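Towel cell keeps dropping the dark ones – finger pads or grip force? 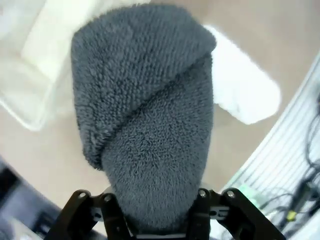
Wrist cam view, charcoal towel in the fingers, a couple of whites still on the table behind it.

dustpan_dave wrote:
Hi all, long time reader, and I finally have a problem worth posting. I look after a single-arm folding cell at a commercial laundry (we do gyms and a couple of motels). The job is to pick a towel off the table, present it to the second station and go back for the next one. The whites have been good as gold since we commissioned it. The charcoal ones, which came in with a new gym contract in May, are driving me round the bend. It grabs them fine, lifts, and then somewhere on the swing across they creep out of the fingers. I counted over a full bin of 60 and lost 5 of them. Doesn't sound like much until you're the one walking over to clear the fault every time.

Gripper is a Rirkell two-finger on a Kaltberg arm, controller is the Vulodgate box with the firmware it shipped with. Grip force is at the factory setting. I've cleaned the pads with iso and checked the air supply to the rest of the line (gripper is electric so that did nothing, I know, I was desperate).

Anyone got one of these running on heavy terry?

sprocket_nell wrote:
Have a look at how much towel you've got standing above the fingers in your own picture. It's a tall bundle with a big fat flap folded over the top, and you're hanging on to it by the narrow bit at the bottom. All that weight up high is going to lever itself out as soon as the arm accelerates. I'd be looking at pick point before I touched force.

dustpan_dave wrote:
Fair call, though the whites get picked with the same routine and they don't budge.

sprocket_nell wrote:
Are they the same weight though? Chuck one of each on the scales. Gym towels can be a lot thicker than motel ones.

Borkowska wrote:
I'll disagree with Nell a bit. We had the same thing on heavy bath mats and it was lint. Lots and lots of lint. New dark terry sheds like a moulting dog for the first dozen washes and it packs into the pad texture where you can't see it unless you pull the fingers off. Iso on a rag just smears it flat. Take the pads off, stiff nylon brush, warm soapy water, leave them to dry properly and refit. While you've got the fingers apart check the bolts too, ours had backed off and one finger had a tiny bit of wobble at the tip. I put a paint-pen stripe across every head now so I can see at a glance if one's moved.

dustpan_dave wrote:
OK, weighed them. Dry, the white is 600 grams less than – no, hang on, read the scales wrong, had the tub on there. I'll do it again at smoko.

ghost_in_the_plc wrote:
Just turn the force up mate. It's a towel, you're not going to hurt it.

Borkowska wrote:
The towel won't care but the gripper might. Run it flat out all day and you'll cook the motor or it'll throw a thermal fault halfway through the arvo, and then you've got two problems.

ghost_in_the_plc wrote:
Ours has been on max for over 1000 hours, no thermal faults. Just saying.

Borkowska wrote:
Different gripper, different duty cycle, different shed temperature. I wouldn't tell someone to do it without seeing theirs.

sprocket_nell wrote:
Off topic a bit, but what's going on with the cables on the right there? They loop down across that ribbed strip. I'd want to watch them through a full wrist rotation, slowly, with a hand on the stop. We lost a camera lead to exactly that sort of loop. It rubbed through in a few months and gave us random dropouts that we blamed on the software the whole time.

dustpan_dave wrote:
Good spot, I'd stopped noticing them. I'll jog it round at low speed and have a look.

Right, scales again, tub off this time. Charcoal towel is 1120 grams. Haven't got a white one handy, the bin's gone out on the truck, but just holding it, the charcoal is heaps heavier than what I'm used to. So Nell might be onto something.

Shewit Negash wrote:
Hi Dave, I do commissioning on these arms. You can have both things going on, so please change one at a time or you'll never know which fixed it. I'd go in this order: brush the pads out and check the bolts with the cell locked out, then run a bin. If it still drops, slow the acceleration on the transfer move only and run another bin. After that, shift the pick point so the fingers close closer to the middle of the towel. Leave force till last, and bump it in small steps. Write the old values down somewhere that isn't the whiteboard.

ghost_in_the_plc wrote:
Or turn the force up, takes ten seconds :)

sprocket_nell wrote:
I'd still do the pick point first. If the grab is wrong, slowing the arm just costs you cycle time to hide it.

Shewit Negash wrote:
Sure, but re-teaching the pick is half a day if the vision needs touching, and the accel is one number. I'd rather he got some information cheaply.

dustpan_dave wrote:
Thanks everyone. Pulled the pads after the shift finished and, um, Borkowska, there was enough fluff in there to knit a beanie. One bolt on the left finger took nearly a quarter turn as well. Paint pen is on the shopping list. All back together now, and I'll run a bin of charcoals on Monday with nothing else changed and post the number.

Does anyone know if the Rirkell pads come in a coarser pattern, or is it just the one?

Borkowska wrote:
Only ever seen the one. I buy two sets and swap them so there's always a clean pair on the shelf.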